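About Us

Nitholm Community School of Repair started with a broken sewing machine and a long table in the back half of a closed-down hardware store. Ward Cuypers had the lease, a decent set of screwdrivers, and a habit of saying yes when people asked if he could take a look at something. Before long there were folks bringing in lamps, radios, bicycles, and one very heavy bread mixer, and Ward decided he would much rather show people how to fix their own things than keep a growing shelf of other people's things with paper tags on them. So he put a sign in the window for a free evening class, set out every chair he owned, and made far too much soup.

We still make the soup. It's lentil most of the year and something cold with cucumbers once the weather turns, and if you come to an evening class you will be handed a bowl whether or not you said you were hungry.

These days we teach in 8 subjects: sewing and mending, small appliances, bicycles, computers, clocks, furniture, lamps and wiring, and shoes. Shoes is the newest and it fills up the fastest, so please do put your name down early (we keep a waiting list, and we really do call people from it). Most courses run for eight evenings. The two exceptions are clocks, which goes on longer and which nobody has ever complained about, and lamps, which you can finish in a weekend if you don't mind a late lunch.

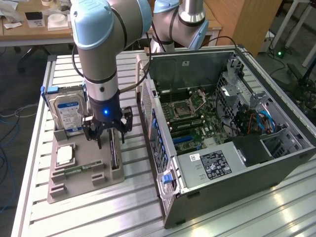 You don't need to know anything before you start. We say this on the phone nearly every day and people still show up worried, holding a toaster as if they're about to be graded on it. There are no grades. There is a logbook for each student, where you write down what you opened, what you found, and what you would try next time, and plenty of our former students tell us they still keep one going at home.

We moved to our present building on Kisex Street when the old store got too small, and it took a whole summer of painting before we could open the doors. The sewing room is upstairs because that's where the good light is. Bicycles are in the old loading area, and you can roll yours straight in from the alley without wrestling it past the coats. There's an elevator at the Dronine Avenue entrance, and if you use it, ring the bell first so that somebody can unlock the inner door for you.

Last year 177 people took a course with us. A good number came back for a second one, and a few stayed on to help teach, which makes us happier than we can easily say! Our teachers are paid for their evenings, and that's where most of your course fee goes. If the fee is hard for you this season, tell us and we'll work it out. The Sitthichai Fund, set up by a family who learned to re-cane their dining chairs here, covers places in every course, and you don't have to fill out a long form to ask for one.

New courses begin in May. Stop by any evening we're open, bring something that doesn't work, and have a look around the rooms. The kettle is on the left as you come in, and the mugs without names on them are for guests.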